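Notes on an adjourned licensing appeal

May 2018

The Skitcombe appeal was listed for two hours and lasted 16 minutes. I sat through all of it, so this post sets down what happened and what it means for anyone following the case.

The background is short. Cidaven, which runs the late bar on Skyrme Street, had its closing time cut by the council's licensing panel after complaints of noise. It appealed to the magistrates' court. An appeal of this type is a fresh hearing. The court hears the evidence again, including anything that has come up since, and decides whether the panel's decision was wrong. The burden of showing that sits with the bar.

The adjournment came down to service of documents. The council's bundle ran to 74 pages in the version sent to the bar and was shorter in the version handed to the bench. The missing part was the noise log, produced by a monitoring firm called Gestik. Counsel for the council said the log had been sent under separate cover. The court office had no record of it. Counsel for the bar said she was ready to go ahead without it, for obvious reasons.

The bench retired briefly and came back with three directions. The log is to be served again, in full, with a statement from whoever set up the equipment. The bar may file evidence in reply. The hearing is relisted for August with a full day set aside.

Costs were reserved. The bar had asked for £1,000 for the wasted morning, and that figure will be argued at the end along with everything else. Reserved does not mean refused. I mention it as the local forum had it down as a loss for the bar by lunchtime.

Two points on the substance. First, the earlier closing time is not in force. The decision does not take effect while the appeal is pending, so the bar is trading to its old hours and is entitled to. Residents who ring the council to report a breach on that ground alone will be told the same.

Second, the log matters more than its length suggests. The panel's written reasons lean on it in paragraph 2 and hardly anywhere else. If the setup statement shows the meter was placed somewhere unsuitable, the council is left with the residents' own accounts. Those can be enough, but the residents would have to come and be questioned on them, and only one was at court.

I have asked the court office for the exact date and will add it when I get a reply. Comments are open. Please keep them off the subject of individual neighbours.
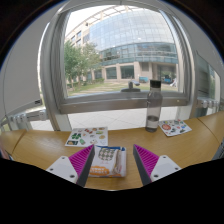 A packet on the desk by the window.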